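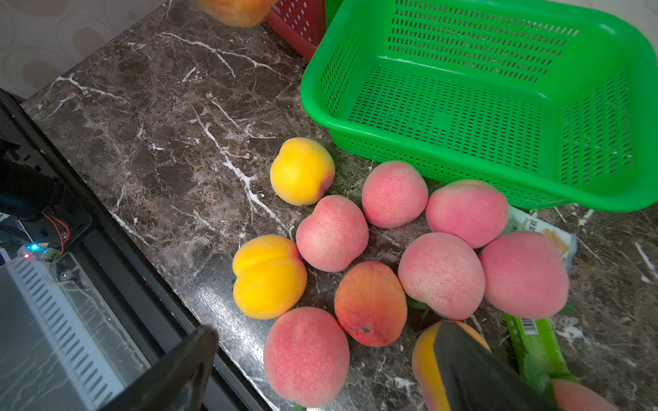 Wetum, August

I run the fruit page for the Kivora box scheme and every summer the same questions land in my inbox, so I've put them all in one place. If yours isn't in the list, write to me and I'll add it (I'm slow in August, sorry, it's our busiest month!).

## Do I have to sort the fruit as soon as I get it home?

The same day if you can. I tip mine out on the worktop, peaches and apricots all together, and then go through them one at a time. Anything soft gets eaten that evening, anything bruised goes in a pan, and the firm ones go back in a basket.

## Why the plastic baskets? Wouldn't wicker be nicer?

Prettier, yes, and I did use wicker for years. Then one peach leaked at the bottom and I never really got the stain out. The green and red ones with slots in the sides go under the tap, air gets in all round, and I don't mind if they get knocked about. Two colours is handy too – green for ripe, red for not yet – though my family ignore this completely.

## Can peaches and apricots share a basket?

They can, but I'd rather they didn't. Apricots are smaller and squash easily under a big peach. If you've only got the one basket, put the peaches in first.

## How do I tell when an apricot is ready?

Smell it before you squeeze it. A bright yellow one can still be hard as a golf ball, and a bit of orange blush only tells you which side had the sun. Press gently near the stem end with your thumb, and if it gives a little, it's ready.

## My peaches have red freckles. Are they going off?

No! Freckly skin is just how some peaches look, and I think they're lovely. What you don't want is a brown patch that feels wet or sinks when you touch it.

## Should I take the leaves off?

I pick them out when I sort, as they go limp and stick to the skins. It doesn't hurt if you miss a few.

## Fridge or no fridge?

Leave them out until they're ripe, then the fridge for up to 5 days. Take them out an hour before you eat them, cold peaches taste of very little.

## Is it safe to put fruit straight on marble?

Ours is dark brown with pale veins and hides a lot, but apricot juice is acidic and will dull the polish if it sits. Wipe it up, or put a tea towel down first.

## Which jam recipe do you use?

The Rondetti one, page 51 in the old booklet. I cut the sugar down a bit and leave the skins on.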